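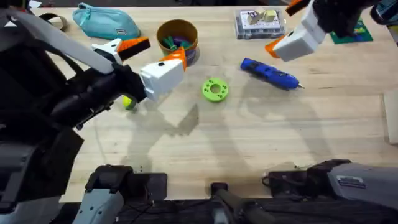 Erhan Dağdelen would like the record to show that he thought the steeplechase was a bad idea, that he said so at the time, and that he still holds the stopwatch at every practice.

Jummai Odukoya has heard this before. She coaches the distance group at the Pullau Track Club in Clendale, and for most of the past year she has been trying to talk perfectly sensible runners into jumping over heavy things while tired. She's had more luck than you'd expect. Seven of them now do it on purpose.

“You don't recruit for the steeple,” she says. “You look for the person in the 5,000 who's bored by lap six and kind of mad about it.”

We're sitting in the bleachers at Kirui Field, which has good lights, a decent surface and a water pit that spent a long stretch as a home for leaves. When Odukoya took over the group, the pit had a plywood cover and the cover had a high jump mat on it. Moving the mat took ten minutes. Getting permission to move the mat took until March.

“I wrote a lot of polite emails,” she says. “I have a folder. You don't want to see the folder.”

She ran the event herself in college, not very well by her own account. She says her best race was one where she fell at the second water jump, got up, and passed two people out of embarrassment. Her worst was the one where she didn't fall and finished in the same place anyway.

Her approach to teaching it is slow and a little dull to watch. New athletes spend weeks walking over hurdles. Then they jog over hurdles. Then they jog over them on the other leg, which goes badly for everybody, and Odukoya stands on the infield looking pleased.

“Everyone's got a favorite leg,” she says. “In a race with people all around you, you can't see the barrier until it's right there, and your favorite leg isn't invited. So you'd better have another one.”
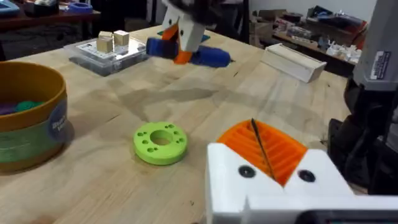
3 min read

The barriers are the other issue. A regular hurdle tips over when you hit it. A steeple barrier stays where it is and lets you do the moving. Odukoya has a scar on her left shin that she'll show you whether or not you've asked, and she brings it out for parents, too, at the start of the season.

“I'd like them to be informed,” she says.

Dağdelen, who does the timing and most of the objecting, walks over at this point to tell us it's getting cold. He came up through road running, where the obstacles are potholes and other people's strollers, and he regards the water jump as something left over from a time when people had horses. I ask whether he has ever tried it.

“Once,” he says. “I had the wrong socks.”

That's all he'll say about it. Odukoya looks at the sky.

The group's first real outing was the Turkotus Invitational in the spring. Clendale sent three steeplechasers, all of them new, and all of them finished, though one took the first water jump with both feet together, like someone getting into a pool on vacation. There's video. Odukoya has watched it more than she probably should.

What she saw, once she'd stopped laughing, was that her runners were losing most of their time in the ten strides before each barrier. They'd see it coming, stutter, hop, and arrive at a near standstill. So the fall work has been built on 1000-meter repeats with barriers on some laps and none on others, and she doesn't say which until they're running.

“They hate it,” she says. “I got a very long text about it. Good punctuation, though.”

The repeats seem to be helping. At the last time trial, the stutter was gone from everybody except the two tallest kids, who she says have too much leg to keep track of. She'd like to see them run a full 3,000 meters with seven trips through the water before she gets excited, and she'd rather not do that in the winter.

So the pit is drained for now, and the plywood is back on. Nobody has put the mat back. For the next couple of months the group will run plain miles, lift, and complain about the hip mobility drills, which Odukoya took from a hurdles coach and has since made longer.

I ask what she wants out of next season, expecting a time or a qualifying mark. She thinks about it while Dağdelen stacks cones behind us, louder than cones need to be stacked.

“I'd like a second barrier that adjusts,” she says. “The crank on ours sticks. You have to kick it, and then it drops all at once, and then you have to go find Erhan.”

Dağdelen says he has been looking into a replacement crank. He's been told it'll ship in January.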